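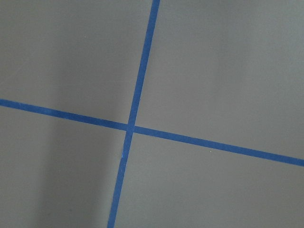
Opinion / Animals

Old dogs deserve the front kennel

Walk into almost any rehoming centre and the first faces you meet are the puppies. I understand it, I really do! Puppies get people through the door. But keep walking, past the noisy bit and round the corner, and you come to the dogs I think we should be shouting about: the grey muzzles, the stiff hips, the ones who lift their heads and decide whether you're worth getting up for.

Odovik was eight when he came home with me. He had been at the Leite centre for seven months, in a run at the far end that most visitors never reached. On his first night he ate his supper, inspected the sofa and slept until breakfast. No chewed skirting boards, no puddles, no howling at three in the morning — just a large brown dog snoring like a kettle.

So I want Leite, and every centre like it, to try something simple. Put the older dogs at the front. Let families meet them before they've lost their hearts to a spaniel pup they haven't the hours for. The centre at Curnetti moved its seniors beside reception last November, and on my visits there I've seen people stop, crouch down and start asking questions. That's all an old dog needs, a minute of somebody's time.

I know the worry about money. Vet bills are real, and my last one came to £284 for two bad teeth, which made me sit down for a bit. Insurance for an older animal can be dear too, and I'd love to see more centres share the cost of conditions they already know about. Puppies aren't cheap either, mind you, once you've paid for jabs, training classes and a new pair of shoes.

Then there's the sadness. People tell me they couldn't bear to lose a dog so soon, and I don't argue with that, as I've felt it myself. Flellus, my old lurcher, was with me for nearly 2 years and I'd have her back tomorrow. They were lovely years, full of slow walks and stolen toast.

Go and see the old ones first. Leite is open late on a Thursday, when it's quiet, and the far run has a terrier in it at the moment who is very fond of having her ears rubbed.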